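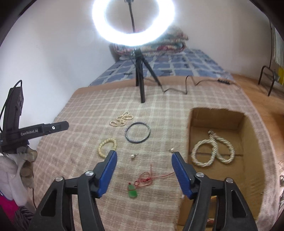 June 2019. Third evening on the question of whether a machine can put away a drawer of jewelry, which I have kept going mainly to settle the bet with Kieran Holroyd. He says yes, within a year. I say the easy two-thirds, yes, and the rest not for a long time. The case turns on the small soft stuff. A bangle is a solved problem: rigid, round, one grasp works from nearly any side. A green pendant on a thin red cord is two problems tied together, and a planner that models only the pendant has no idea where the cord will end up. The pearl studs are worse in a different way. The post and the pearl want different grips, and on a checked cloth with wrinkles in it the post is about the width of a line in the weave. I would expect a depth sensor to miss it and a color camera to guess.

Glenys Naylor telephoned after supper about the Brindorska trial. They ran 22 item types through a two-finger gripper on the packing bench at Ornside. Boxes, tubes, and anything with a flat side were fine. Chains were not. Her notes give 11 types as dependable, the rest as "supervised," and supervised means Mervyn Wainwright standing there with one hand over the stop button. I asked for the cycle times and she said she would send them. She said that last October too.

Compliance in the pads buys a lot. A ribbed soft face tolerates a position error that a hard jaw would turn into a dropped part, and it is cheap. It does nothing for a tangle. With a tangle the first pull changes the state of everything else, so the plan is out of date before the fingers have closed. People handle this by pulling a little, watching, and letting go early. I have not seen a controller that lets go early for the right reason. 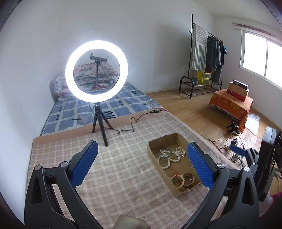 Letting go is also where the time goes. Kieran's figures count a pick as complete when the item clears the surface. I count it when the item is in the box and stays there after the fingers open. On his count the machine is roughly half my speed. On mine it is nowhere near, and one strand hooked on a fingertip spoils the next three picks as well.

Beverley Mottram wants to know if any of this applies to laundry. Partly. Cloth is forgiving of grasp position and terrible for state estimation — the reverse of an earring. A folded blanket can be moved today. A dropped one has to be found, its edge located, then a corner, and by then she would have done it herself and gone home. I told her to keep the Floto on floors, where it earns its place, and to wait on the rest.

To do: write up the two definitions of a pick for Joanne Marsden. Ask Glenys again for the times. Try the cord with the pendant held down first, 2000 ms dwell before lifting.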